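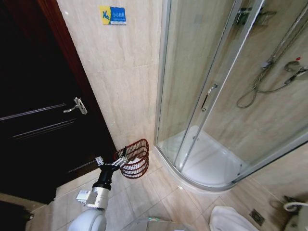 How to stop a bathroom door sticking (and what to ignore)

Home > Fix it yourself > Doors and windows
Posted in February by Vasanthi Kanagaratnam
Reading time: 6 minutes

Most advice about sticking doors starts with a plane. Take the door off, shave the edge, paint it, hang it back up. I've followed that advice twice and regretted it both times. The first door ended up with a gap I could slide a pencil through once the weather dried out. The second was never swollen at all. It had a loose top hinge, and I'd cut a perfectly good door to suit two bad screws.

So I'm suspicious of any guide that has you cutting wood in step one, and this one leaves it until last. It's written for an ordinary hinged door on a bathroom or laundry.

What you'll need

A screwdriver that properly fits your hinge screws
A strip of paper
A pencil
A few longer screws in the same gauge as the old ones
Wooden toothpicks or matchsticks, and PVA glue
A candle stub
Sandpaper, 120 grit
A small block plane, if it comes to that

You don't need door lubricant spray. I bought a can of the Skitier one after reading a page of glowing reviews. It smelled strongly of oranges, left a greasy stripe on the jamb and the door stuck exactly as it had before. Candle wax does whatever that stuff claims to do.

Step 1. Find out where it rubs

Close the door on the strip of paper and try to slide the paper along the gap. Work your way up the latch side, then across the top. Where the paper jams, put a small pencil mark on the frame.

Don't trust the scuff marks on their own. Old scuffs hang about for years and the door may have been fixed since, badly or otherwise.

As a general guide:

Rubbing at the top on the latch side: suspect the top hinge.
Rubbing at the bottom on the latch side: probably the top hinge again, or a hinge set too deep at the bottom.
Rubbing along most of the latch side: could be swelling or too much paint.
Springing back when you try to close it: hinge side is binding, or the hinges are sunk too far into the wood.

Step 2. Tighten every hinge screw

Open the door and lift gently on the handle side. If you can feel movement at a hinge, you've very likely found your trouble. Tighten the screws on both leaves by hand. A drill on full power will chew out what's left of the hole.

If a screw just turns and turns, take it out. Dip two or three toothpicks in glue, push them into the hole, snap them off flush and leave them overnight. Then drive the screw back in. People sneer at this one, and I did too, but a repair I made this way at the Breltmont flat held until I moved out.

For a heavy door, swap one screw in the top hinge for a longer one that reaches through the jamb into the stud behind. Prop the door with a wedge while you do it. Go slowly at the end, as a long screw can pull the whole jamb across and give you a fresh problem on the other side.

Step 3. Look at the paint

Run a fingernail down the edge of the door. If there's a ridge or a sticky patch, you may have more paint than you have gap. Sand the high spots back, wipe off the dust and test again before you do anything else. Two coats on the door and two on the frame add up faster than you'd think.

A note on paints sold as "anti-swell". The Kemine tin I tried cost more than the ordinary enamel beside it and I could see no difference over a winter. Maybe I used it wrong. The label didn't give me much to go on.

Step 4. Wax it

Rub the candle along the marked area on both the door edge and the frame. Open and close the door a dozen times. If it was only catching lightly, you can stop at this point and put the tools away.

Wax will get in the way of paint later, so if you plan to repaint soon, do that first.

Step 5. Deal with the damp
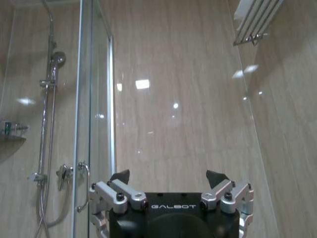
A door that sticks in the wet months and swings freely in the dry ones is taking on moisture. The usual way in is the top or bottom edge, which painters skip because they can't be seen. Hold a hand mirror under the door and have a look. Bare wood there means it has been drinking up steam since the day it was hung.

Take the door off on a dry day, stand it somewhere airy and let it dry for as long as you can put up with the lack of privacy. Then seal both ends with primer and two coats of whatever is on the rest. Let each coat dry properly. The time on the tin is for a nicer room than yours.

Check the fan as well. Hold a square of toilet paper up to the grille with the fan running. If the paper drops, the fan isn't moving much air, however loud it is. Clean the grille and try again. A fan also needs air coming in from somewhere, so don't be too keen to close up the gap under the door.

I was once quoted 2,000 dollars for a new door, frame and "moisture management package" by a firm called Betancur. The cure was a clean fan and half a cup of leftover primer. I'm sure some houses need the package. Mine didn't, and the fellow quoting never opened the door all the way.

Step 6. Plane it, if you must

You've checked the hinges, sanded the paint, waxed it and let it dry out. It still sticks. Fine.

Mark the tight section with a pencil line. Plane the hinge edge if you can, where a slightly rough job won't show, although you'll then need to deepen the hinge recesses to match. If you're working on the latch edge, take off the latch first. Plane with the grain, a few light passes, and rehang the door to test it. Yes, every time. It's tedious and it's the only way I know of to avoid taking too much.

On a top or bottom edge, work from the ends towards the middle so you don't split the corner. Hollow doors have only a thin strip of solid wood around the outside, so be very stingy with those. Seal any bare wood the same day.

When to call someone

If several doors in the house have started sticking at once, or there are new cracks running from the corners of the frames, leave the plane in the drawer and get the footings looked at. Same goes for soft or crumbly wood at the foot of the jamb. No hinge screw will sort that out.

Related pages
Squeaky hinges: what works and what only smells nice
Replacing a lever handle
Loose towel rails in hollow walls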